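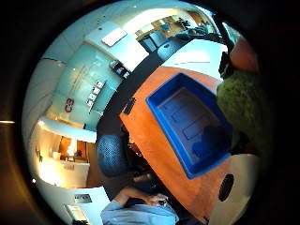 "The powder tells you when the cyclone is wrong"

2025-02-17

Print this page | E-mail this article

Isauro Barrera has worked with industrial mixing and milling machines for most of his life, first as a fitter and now as the head of technical service at Orero, a maker of grinding and blending equipment for food and chemical plants. I met him in the company's test hall in January, when the large hammer mill was stopped for a change of screens and it was possible to speak in a normal voice.

I wanted to ask him about fine grinding, and why so many buyers are disappointed with their first mill. He laughed a little at the question.

"They buy the motor," he said. "They compare the kilowatts in two offers and they take the bigger number. But a mill with a big motor and a bad air flow will only make the product warm."

Heat is the subject he returns to most often. Spices lose their oil when they are ground too hot, and sugar begins to stick to the walls of the chamber. Some resins become soft and close the holes of the screen completely. According to Barrera, a customer who calls about low capacity very often has a temperature problem and does not know it.

"I ask him, what is the temperature of the air at the outlet? And there is silence on the telephone. He has no thermometer there. So I say, please put a thermometer, call me tomorrow."

Orero builds its mills in four sizes. The smallest is used in laboratories and the biggest stands on its own steel frame over the collecting hopper. The model that sells best is the second one, which the company calls the Serkley, and Barrera was part of the group that drew the first version of it. In that version the door opened to the left, and in many plants the operator could not open it fully, as the feeding screw was in the way. Today the door can be hung on either side.

"It is a small thing, a hinge," he said. "But we received more letters about this hinge than about the rotor."

I asked him how a test is done when a new customer sends material. He explained that the customer should send two drums of the same lot, closed well, with a paper that says the moisture. The first drum is used for finding the speed and the screen, and for making mistakes. The second is ground from beginning to end with one setting, and only this result goes into the report.

"Many people want to send one small bag. With one bag I can show you that the mill turns. I cannot tell you what happens after three hours, when everything is warm and the filter has dust in it."

The rotor speed in the tests is written down exactly as the instrument shows it. He showed me a sheet from a trial with dried chicory root where the speed was 2312 turns per minute, and I asked why he does not round it. He answered that when a trial must be repeated after some years, the round number is always the one that causes the discussion.

Not every visit goes well. He told me about a plant named Zandola, where a Serkley mill was installed for grinding lactose and the bearings failed again and again. The service people changed them, changed the grease, and checked the balance of the rotor. Everything was correct. Then Barrera went himself and sat beside the machine for one full shift.

"At the end of the shift they washed it with a hose, with high pressure, directly on the seal. It was not written in our manual that you must not do it. So this was our fault also, I told them that." The manual has now a page on cleaning, with a drawing – he insisted on the drawing – and the seal has a cover plate.

On the question of cyclones and filters he has a strong opinion. He thinks that they should be chosen together with the mill and from the same calculation, even if they come from another maker. Orero buys its filters from Saarela, and the two companies exchange their air figures before any offer is sent out. When the filter is too small, the pressure in the mill goes up and the dust looks for another way, usually around the door.

"The powder tells you when the cyclone is wrong. You see it on the floor, you see it on the shoes of the operator."

For a buyer who has never owned a mill, he recommends to ask for three things in writing: the particle size at a stated capacity, the outlet temperature at this same capacity, and the price of a set of hammers. The last one is forgotten most of the time. With abrasive materials such as salt or mineral additives the hammers can be worn in around two months, and a cheap mill with expensive hammers is soon not cheap anymore.

Before I left, the new screen was in its place and the fitters were closing the housing. Barrera asked them to wait, opened the door again and passed his hand along the edge of the frame. He found a bit of old product in the corner, took it out with a brush, and let them close it.

Print this page | E-mail this article
Comments (2) | Shares (4)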